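Last updated 8 Jun 2018

# Sorting and Donating Clothes: Frequently Asked Questions

These are the questions we get most often at the Pelupessy clothing exchange. If yours isn't covered, write to Ásdís Frandsen at the front desk.

## Before you come

**What can I bring?**

Clean clothing, scarves, and household fabric such as napkins, pillowcases, and tea towels. Fabric remnants are fine if they are at least the size of a dish towel. We don't take shoes, pillows, or comforters.

**Is there a limit?**

Yes. Each household can bring 31 items per visit. A pair of socks counts as one item. Loose socks go straight to rags.

**Do I need to wash everything first?**

Yes, and dry it completely. One damp item can spoil a whole bag. Please skip scented dryer sheets.

**Do you take clothes with stains or holes?**

We do, but put them in a separate bag marked RAGS. A missing button doesn't make something a rag. Pin the spare to the care label if you still have it.

## Sorting and folding

**How should I sort at home?**

Clothing in one pile and flat pieces in another is enough. You don't need to sort by size or color.

**Do things have to be folded?**

Folded is better than rolled. Fold flat pieces in half, then in half again. Fold shirts with the sleeves to the back. Thin, slippery fabric can be laid loosely on top.

**What are the trays for?**

Trays hold flat pieces and small items while they wait to be checked. Different fabrics can share a tray, and prints don't have to be kept apart from solids. Hanging clothes go on the Miltier rack by the door.
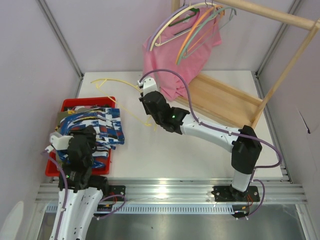
*Patterned cloth in blue, white, and red in a red tray, with an olive-khaki piece underneath.*

**How full can a tray be?**

Stop when the fabric reaches the rim. Tuck loose threads and fringe inside so they don't catch on the next tray.

**Should I cut off loose threads?**

No. A pulled thread can often be worked back in from the wrong side. Skarphéðinn Nørgaard handles mending and would like to see it first.

## After you drop off

**How long does sorting take?**

Allow 4 days. In February, when people clear out their winter closets, it can take longer.

**Where do the rags go?**

To the Brilten workshop, where they are cut into cleaning cloths. Cotton is the most useful. Fleece and anything with a rubber print are set aside.

**Can I get something back if I gave it by mistake?**

Call as soon as you notice and describe the color and fabric. Once an item has gone out on the rack, we can't hold it for you.

**Can I buy a tray or a storage bag?**

We sell Pirkon storage bags in packs of 4 at the desk. The trays are not for sale.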